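Who decides what you see online?

Say you open an app and watch a video of a dog on a skateboard. Next comes another dog. Then a man shouting about football. You didn't ask for him, so who put him there?

Mostly a computer program did. It makes a guess at what will keep you looking, using what you watched before and how long you stayed. The company will tell you this is "made for you". Perhaps. It also shows more adverts the longer you stay, so be a bit careful with that phrase.

Are there rules?

Yes, and more are being written. Some countries want apps to say in plain words how they pick what you see. Others want a switch that turns the guessing off, so posts simply come in the order they were put up.

Companies often say they already explain it. Alby Ngata, who teaches computing, printed out the rules of a video app called Fellesora for his class. They had 2843 words. His pupils found 38 they had never seen before, and one sentence that even Mr Ngata read three times.

Would you call that explaining?

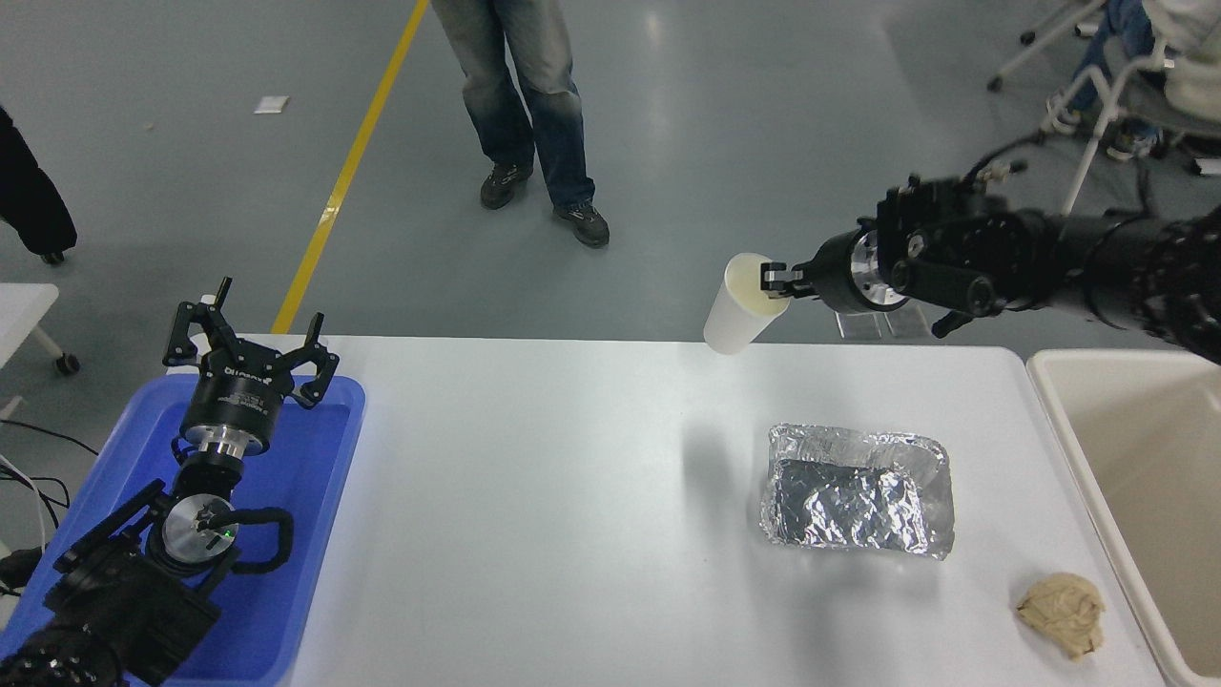 Does an "off" switch work?

It depends where it is hidden. On Fellesora you have to go through settings, then privacy, then a page called "More choices". Yae Hirano, aged ten, had a go and gave up at the second menu. "I thought I'd done it," she said, "but the shouting man came back."

A law can say there must be a switch. Unless it also says the switch must be easy to find, you may never come across it.

Things you can try

Ask a grown-up to look through the settings with you.
Search for what you want to watch, and stop when you've seen it.
When an app says it is doing something for you, ask what it gets out of it.

Words to know

Advert: a message someone has paid for.
Feed: the list of posts an app shows you.
Law: a rule made by a country, which companies have to follow too.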